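3.2 Desk-side waste and the collection interval

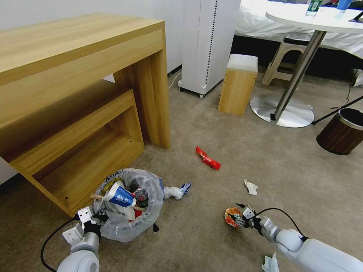
Figure 2. A lined bin beside a wooden desk, with a paper cup and a glass bottle among the contents.

The second part of the study dealt with small bins kept at individual desks. Earlier work at the Nolasside site had looked only at the shared stations in kitchens and hallways, where the streams are separated by signs and lid color. Desk bins have no such separation. A single liner takes whatever the person at the desk drops into it, and the contents go into general waste unless a cleaner pulls something out by hand.

We asked 49 office workers on two floors of the Jakubowski building to keep their usual bin and their usual habits. The cleaning contractor, Zalia, tied and tagged each liner at collection and left it in a locked storage room on the ground floor. Bags were opened and sorted the same evening by one of the authors and a second sorter, Seema Chaudhary, using the item list given in Section 2.4. Workers knew that bags would be weighed but were not told which items were of interest. The first bags were taken on Mar 10, 2022, and collection ran for 20 working days.

In all, 1,619 items were recorded. Paper cups were the largest single group, followed by food wrappers and tissues. Glass was uncommon by count but made up a large share of the weight, and a single bottle could outweigh everything else in a bag. For this reason we report both counts and weights in Table 3, and we advise against comparing our weights with studies in which glass was removed before weighing.

Cups caused the most trouble in sorting. Many still held liquid, and this had soaked into paper that would otherwise have been clean enough to recycle. We coded such paper as "soiled" whenever a stain was larger than the sorter's thumbnail. The rule is crude, but the two sorters agreed on it in nearly all of the bags that were coded twice. Disagreements were settled by Kanchan Awasthi, who had not seen the first codes.

Halfway through the period the collection interval on the upper floor was changed from every day to every second day. The lower floor stayed on daily collection. We expected the longer interval to push workers toward the shared stations once their own bins were full. This happened to some degree with bulky items such as takeout boxes, which dropped in number in the upper-floor bags. It did not happen with cups and wrappers. These were pressed down or stacked on top, and cleaners noted 188 items picked up from the floor next to bins during the second half of the study. Items on the floor were placed in the tagged bag and marked with a sticker so that they could be counted apart.

The floor items matter for two reasons. They add to the time a cleaner spends at each desk, which offsets part of the time saved by fewer visits. They also suggest that bin size sets a weaker limit on desk waste than is often assumed in office guidance. A full bin remained in use for as long as it stood within reach.

Liner type was not varied. All bags were the standard Geltura liner already in use in the building, folded over the rim by the cleaner. Two workers brought in their own larger bins during the second week. Their bags were sorted but left out of the weight figures.

We did not collect data in December, when office parties and gift packaging would be expected to change the mix. Seasonal effects are taken up in Section 5, together with the question of whether desk bins should be removed altogether.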